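Teleop demos for folding clothes: how many do I need and why does my policy freeze at the grab?

plostari_bench
Posted 5/26/23

Two arm setup, leader arms in my hands, follower arms at the sofa. Trying to teach it to fold sports kit, shirts and shorts. Recorded 176 demos so far. Trained on all of them. Policy moves in fine, fingers go down to the cloth, then it just sits there. Opens, closes a little, opens. Sometimes it goes for the shirt and never lifts. Shorts are a bit better but it wont do the second fold.

Things I've tried
- longer training, no change
- dropping the demos where I fumbled (31 of them), slightly worse if anything
- slower demos, way worse

Wrist cams on both arms plus one up top. Is it the number of demos or is it how I'm driving? I keep reading that you need thousands and I don't have the evenings for that. Also, should I start every demo with the clothes laid out the same way? Right now I just drop them on the seat. Pics at the bottom of the thread if it helps, someone asked.

galang_left_arm

Seen this exact thing. It's pauses. When you're driving and you're not sure where the fingertips are, you stop and look. Half a second, a second. The policy learns the stop. Then at run time it gets to the same spot, sees the same picture, and the thing it learned to do there is nothing. Slow demos make it worse, which matches what you got.

What worked for me:

Play back your recordings and plot joint speed. Any flat stretch right before the gripper closes, trim it or toss the demo. Don't toss the fumbles! Fumble then recover is good data, that's the only place it learns what to do after a miss. Put your 31 back in.

Practice before you record. I did one whole evening with recording off, just folding. My hands got a lot less hesitant. Look at the wrist views while you practice so you know what the arm knows. If you're watching the sofa directly over the top of the arms, you can see stuff the cameras can't and the policy has no way to copy that.

Pick one way to fold and stick to it. Same hand first, same corner first. I had two ways of doing a sleeve and the thing averaged them and grabbed air in the middle.

On the count: I got a decent shorts fold at 551. Shirt took me 1498 and it's still not great with the collar. But the first real jump was from cleaning, not from adding, so clean first.

Starting layout, vary it but in steps. Week one laid out flat with small shifts, then rotated, then crumpled. Going straight to a random heap with under two hundred demos is asking a lot.

zulier_dan_not_dan

just get more demos. mine did nothing til I had loads. also check your gripper is tight, mine had slop in it and couldnt hold thin fabric

perdale_workshop

Agree with the pauses answer, adding a few things since I had a different cause for the same symptom.

Check the timing between cameras and arms. My wrist stream lagged behind the joint log, so by the time the image showed the fingers on the cloth, the log said closed and already lifting. Trained policy dithered right at the contact. Easy test: tap the gripper on the table ten times, find the tap in the video and in the log, compare. If they don't line up fix that before you record one more demo.

Second, cloth on a soft seat is harder than cloth on a table. Fingers push down, the cushion gives, cloth goes down with it. When you drive by hand you feel nothing thru most leader arms so you don't notice how deep you're pressing. I started pinching a raised bit instead, any ridge or fold standing up off the rest. Much more repeatable. If there isn't one, scoop from the edge.

Third, split the task. Shirt is one task, shorts is another. Record them separatly, train them separately, join later. With both in view and one policy it can't tell which one you meant unless the demo always does them in the same order.

And label the session with which layout you used. I didn't, and in July I had to go thru the lot by eye. Took forever.

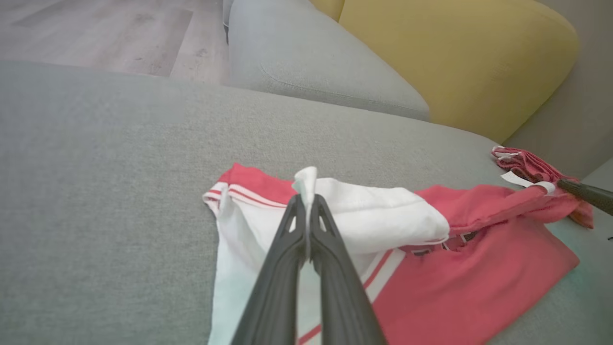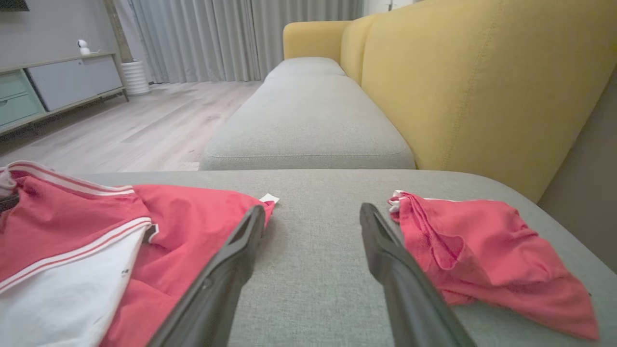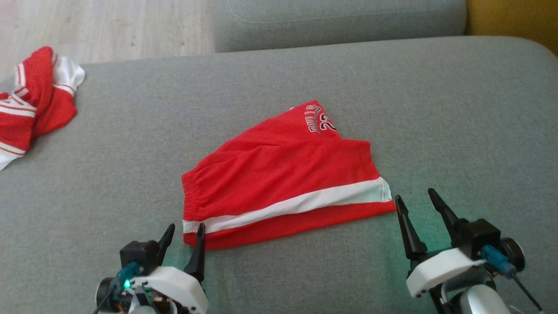
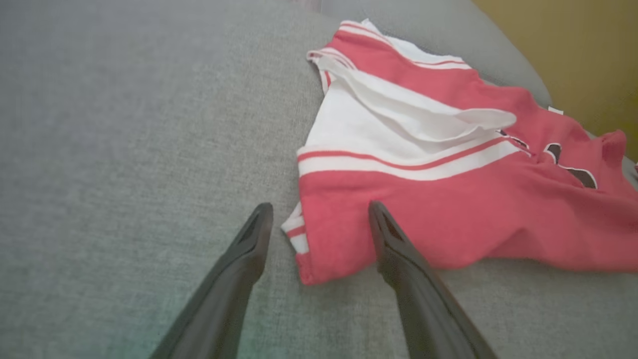
Red and white sports kit on the gray sofa. The Bulls shorts, folded, are in the third one.

Contact us | Terms | Copyright Zulier Help Community | Back to top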